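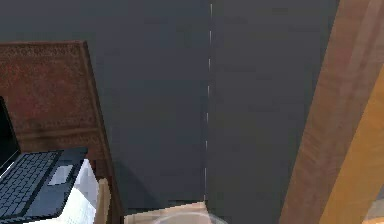 Flirkside 22 Wall Rack for Baseball Bats

The Flirkside 22 holds bats vertically by the knob, barrel down, on a single steel rail. Overall length is 30 in. and depth from the wall is 21 cm with the catch arms open. The rail mounts to studs or masonry with four lag screws (included). On a wall faced with two adjoining panels, like the dark gray one that seems to be two panels joined at a vertical seam, set the screws clear of the joint and level the rail across both panels before tightening. Do not use hollow-wall anchors. The rail fits wood and composite bats with a standard or flared knob. Axe-style handles need the Tramuten adapter, sold separately.

Finish: powder coat, black
Arm liner: replaceable rubber sleeve
Part number: 559
Hardware: lag screws, washers, end caps

Liner sleeves wear faster in dugouts where the rack gets daily use. Check them in March before the season and replace any that are split. Wipe the rail with a damp cloth. Solvent cleaners will soften the rubber.

Team orders and replacement parts: contact Mélanie Morin, Onstead warehouse.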